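4.2 Comparing the two finger sets on cloth

Rigid objects told us very little. Both the Borkholm and the Grastach fingers picked up every block we own, and the blocks have never complained about either. Cloth was less polite. We therefore repeated the comparison on fabric, with one operator holding a gripper in each hand and working at a tabletop covered in white. Asuka Fujimoto and Kohei Kinoshita took turns as operator, for 300 trials with each finger set. A trial counted as a success if the cloth left the basket in one piece and on the first pinch – a rule we regretted by December but kept.

The head view and the tool view disagree about what matters. From the head, the operator's arms and the basket are easy to follow, while the contact between finger and fabric is mostly a matter of faith. The tool view (Fig. 8) has the opposite problem.

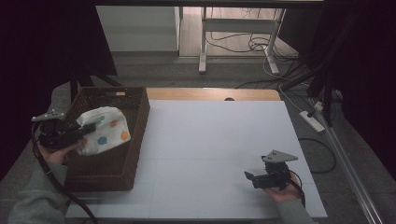
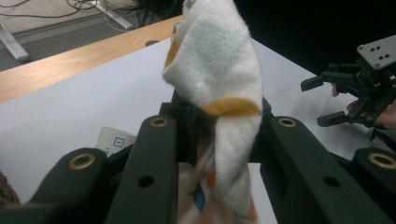 Figure 8. Printed white cloth held in one gripper, with the second gripper open. First: head view. Second: view from a hand-held gripper.

4.3 Where the tool view fails

A bunched cloth is a good lens cap. Once the fabric rises between the fingers, it hides much of the gripper body, and our slip detector is left to guess from whatever edges remain. Mayu Chiba labeled 500 clips by hand and reports that she guessed too. We kept the head view as a fallback and let the controller switch whenever fabric filled the tool image.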